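Field organiser wanted - Bikbridge clean air campaign

Casual / part time, starts February, runs thru to the council vote

Quick one as we're flat out. We need another organiser for the campaign against the Urnaron waste incinerator. The proposal is back before council with a bigger stack and a shorter comment period, and there are 313 households inside the notification zone. Most have had one letter. Some haven't had that.

The job: doorknocking, mostly late arvo and early evening. Getting people to put in their own submission, in their own words (form letters get lumped together and counted as one, we learned that last time). Running a stall at the shops. Phoning people back. A bit of data entry, sorry.

Hours are 10 a week to start, more close to the vote. Paid at the award rate plus super, fuel covered if you use your own car. Training is one evening, then you go out with someone experienced until you're comfortable.

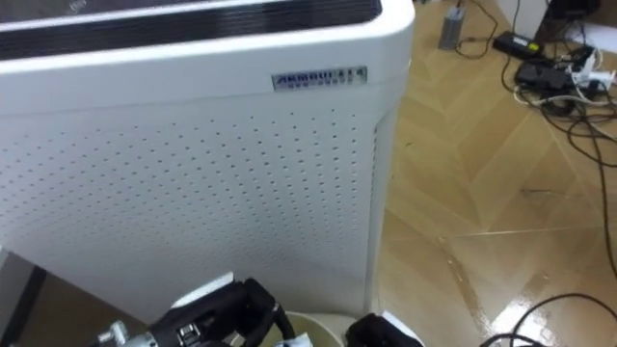

You don't need a degree or a background in planning law. You do need to be able to listen to someone who works at the plant, or whose brother does, and not turn it into a blue. Jobs are a real issue here and we want the transition money on the table along with the air monitoring. If you can't say that and mean it, probably not the role for you.

Good to have:
Another language, Tagalog or Vietnamese especially
Own transport, buses out past Dela Peña Road stop at 7
Some knowledge of how council works
Working with Children Check, or willing to get one (we do school gates)

We're not attached to any party. Members of all of them and none. You can't be a current candidate or on a candidates staff while you're employed with us.

We also want around 63 locals to keep a simple odour and smoke diary over autumn. Unpaid, a couple of minutes a day, paper or online. Renters very welcome, you dont need your landlord's permission. Same contact, put DIARY in the subject.

To apply: half a page on why you, plus a phone number for one referee. No cover letter, no selection criteria. Email or drop it in to Crisanto Mercado at the Drevix Street office, upstairs, door sticks so push. Open from 10 most mornings. Applications close end of January but we're talking to people as they come in so sooner is better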